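Nadja Baumgartner
July 12, 2022

1/ I moved my small repair shop from Prusberg to Dumville last year, and many people asked me how I keep small parts in order. So I write a few posts about it.

2/ My first system was jars. Jars look nice on a shelf, but you must pour everything out to find one screw. I had 70 jars and I lost time every day.

3/ Then I learned from Cường Hồ, who repaired sewing machines for 20 years. He sorts by job. All what belongs to one repair stays together until the customer pays. I was doubtful, but after 2 weeks I did not want to go back.

4/ Labels: write the date and the customer name, nothing more. I used to write the full problem on the label and then I could not read it myself – my handwriting is bad in every language.

5/ Please do not buy a big cabinet first. Mine cost 3,000 and half of the drawers are still empty. Start with what the kitchen gives you and see what you really touch each day.

6/ Shallow is better than deep. In a deep box the small springs always go to the bottom, and you find them in August when you look for something else.

7/
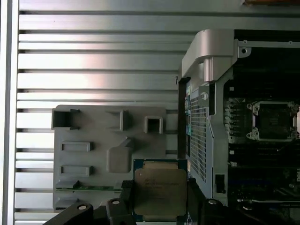

Light-gray molded plastic tray, with square openings and two long recesses.

8/ Keabetswe Botha asked if I clean the trays. Yes, with warm water and a little soap, on the last day of the month. Let them dry overnight before you put metal inside.

9/ Next time I will write about old screws, and when it is better to throw them away. I am not good at this part.

Recent posts
Which oil for a slow clock?
Moving a workshop without losing the screws
My notes from the Prusberg flea market
How I write an invoice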